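Monday, late, kitchen table

Okay so I said I'd write more in this thing and then I went three weeks without opening it. The pen was in the drawer with the takeout menus the whole time. Anyway! Choir. I have to get the choir stuff down before I forget it all, and my throat is too tired to call anyone.

We're singing the Skivport concert at the end of April and I am in it, properly in it, with a folder and a chair and everything. I still can't quite believe Randa let me move to the altos. I spent all winter squeaking along with the sopranos like a gate and she never said a word, and then last week after warm-ups she walked over, stood next to me for one scale, and said, "You live downstairs." That was the whole conversation. I moved my bag over and that was it, I was an alto. I have never been so relieved in my life. There are notes down there I can just sing!

The trouble is I now have to unlearn the top line of every single piece. My brain goes straight to the tune. Tonight in the Boketti (the slow one, where the men start by themselves and we sneak in under them) I came in with the sopranos on the second page, loud, with total confidence, and the woman beside me gently tapped my folder with her pencil. I've drawn a big arrow there now. I've drawn a lot of arrows. My copy looks like somebody planned a military campaign on it.

Bar 169 is my enemy. I'm writing it down so that future me knows what we went through. Everybody has been humming along in nice thick chords, and then the altos have to leap up and hold a note that rubs against the tenors for 3 bars. It sounds wrong. It's supposed to sound wrong, Randa says, and then it melts, and when it melts it's the best thing in the piece. She made us and the tenors do it on our own with no words, just "noo," over and over. The first few times I slid off my note and went to sit with the tenors because it was cozier there. Then one time I didn't! I held it and felt this buzz in my teeth, and the tenors came down and we were home. Tamer turned all the way around in his chair and gave us a thumbs-up, which got him told off for not watching the stick.

Tamer Sayegh, I should say, is the one driving us to Skivport. He offered two weeks ago and has talked about the route ever since. It's 67 miles and he has opinions on every one of them. He wants to leave at noon for an evening concert. I said we could leave at two and still have time for a walk around the harbor, and he looked at me like I'd suggested swimming there. So noon it is, and I'll bring a book, and if I get carsick on the coast road I'm taking the front seat and he can put whoever he likes in the back.
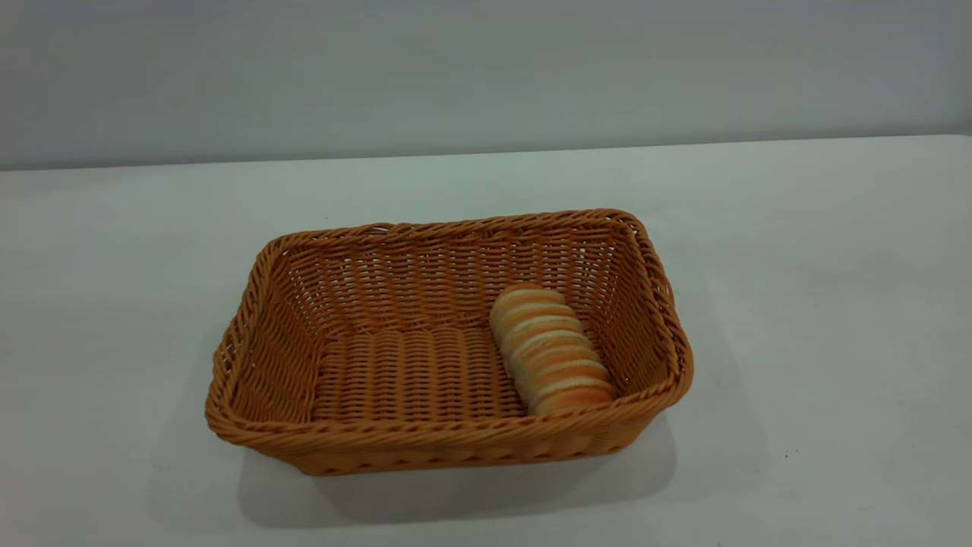
And I still don't have black shoes. I have black boots, which squeak, and I have the flats from my cousin's wedding, which are navy if you stand under a light, and of course we'll be standing under lights. Randa is easygoing about nearly everything but she is not easygoing about black. "Black black," she said tonight, and I swear she looked at my feet. I'm going to try the thrift store on the corner on my lunch break. If they don't have any I'll color in the wedding ones with a marker. I've done worse.

Dress is sorted at least. The old long one still zips as long as I don't breathe out, and breathing out is sort of the entire job, so I let the side seams out last night while I listened to my practice tracks. Got so into the second verse that I sewed the left side to the lining and had to pick it all out again. It looks fine now. It looks fine from the audience, let's say that.

The practice tracks are on that Conero player I got secondhand, the tiny one with the two buttons. I put the alto line on it by itself, just piano plonking out the notes, and I've been walking to work with it every morning. I thought I'd get sick of it but I haven't. I know the pieces by street now. The first one gets me to the pharmacy, the Boketti takes me past the school and up the hill (terrible for the long phrases, I have no breath by the top), and if the lights are against me I get through most of the folk song before I reach the office door. On Thursday I forgot myself and sang the end of it out loud at the crossing, and a man with a stroller said "very nice" without slowing down.

What else. Oh, the seating! We tried it out tonight the way it'll be at Skivport, mixed up in a curve instead of in our blocks, and it was chaos. I ended up with a bass on one side and a soprano on the other and not one alto within leaning distance. I hadn't realized how much I lean. The first run was awful – I mouthed half of it, I'll admit that here and nowhere else. By the second run I'd found my feet a little. You hear so much more that way. I'd never noticed what the basses do in the last section of the Son, this slow walking-down thing, one step at a time, while the rest of us are busy showing off on top. I nearly stopped singing to listen. The bass next to me smelled very strongly of cough drops and sang like a cello.

Randa stopped us at 9 sharp, right in the middle of a phrase, and said go home, drink water, no yelling at anybody until Thursday. Then she kept me back by the piano for a second and I thought, here it comes, she heard me mouthing. She wanted to know if I'd read the little introduction before the folk song. Out loud, to the audience, by myself! It's only a paragraph about where the song comes from, but I said yes before I'd thought it through and I've been thinking it through ever since. I read it to the bathroom mirror when I got in. I talk much too fast. I finished before I'd gotten to the end of being nervous, if that makes any sense. I'm going to write BREATHE after every comma and see if it helps.

I'm happy though. I want that written down as well, since I mostly pick this thing up to complain. When I walked out tonight it had gotten mild, coats-open mild, and a bunch of us stood around on the steps for ages, not really saying anything, and then one of the tenors started humming bar 169 and we all just joined in. The altos got it right, too. Under a streetlight, with bags on our shoulders and somebody jingling their car keys through the whole thing.

Things for tomorrow: shoes. Ask Tamer if there's room for my dress to hang up in the car. Look up how you say the second word of the Son, because I'm sure I've been singing it wrong and so has the whole back row. Honey, we're out. Bed now, it's ten past eleven and I've still got the slow one going around in my head – the soprano line, naturally.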